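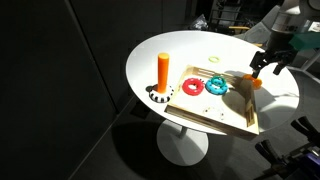 Who are Statow playing in the second round, and can they get through it?
Calloway Town, away, on Wednesday night. Statow are two divisions lower, but Calloway have lost four of their last five at home and have no fit left back.

3 min read

Some background for anyone who only follows the bigger clubs. Statow got here by beating Cistivow Rovers 2-1 in a replay. The first game finished 0-0 and was as dull as it sounds.

The replay drew 1,149, the best crowd at Statow's ground in 14 years. A normal league Saturday gets maybe a third of that.

Calloway have given Statow 875 tickets for the away end. 210 of those are seats and the rest are terrace. Seats went to season ticket holders first and are all gone. Terrace tickets are still on sale at the club office until 5pm the day before the game.

No tickets on the night for away fans. Calloway have been clear on that, so please don't travel without one.

Team news. The captain is back from his ban. The second-choice keeper starts again, as the first choice is still out with a broken finger. He was good in the replay, apart from one punch that went straight to their striker.

The on-loan winger can't play. His parent club won't let him be cup-tied, and they have said so twice now.

Calloway changed manager in November and went from a back four to a back three. It has not helped much. They leave a lot of room behind the right wing back and Cistivow's scouts will tell you the same - that is where Calloway have let in most of their goals.

What I would do is keep the same midfield three from the replay and start the quicker of the two forwards. Save the big man for the last half hour.

If it's level after 90 minutes there is extra time and then penalties. No replays from this round on.

Statow have been in three shootouts since I started going. Won one, lost two. The one they won was against a team that hit the bar twice.

Supporters' coaches leave the Zetell Road car park at 4:15. Kickoff is 7:45. Last year's coach to Calloway got stuck at the bridge works and people missed the first goal, so the earlier start makes sense to me.

My guess is 1-1 and Statow on penalties. I said 3-0 before the first Cistivow game, so make of that what you will.

Related
Cistivow Rovers 1-2 Statow: replay report
Calloway Town's back three, game by game
Second round draw in full
Statow reserves move home games to Zetell Road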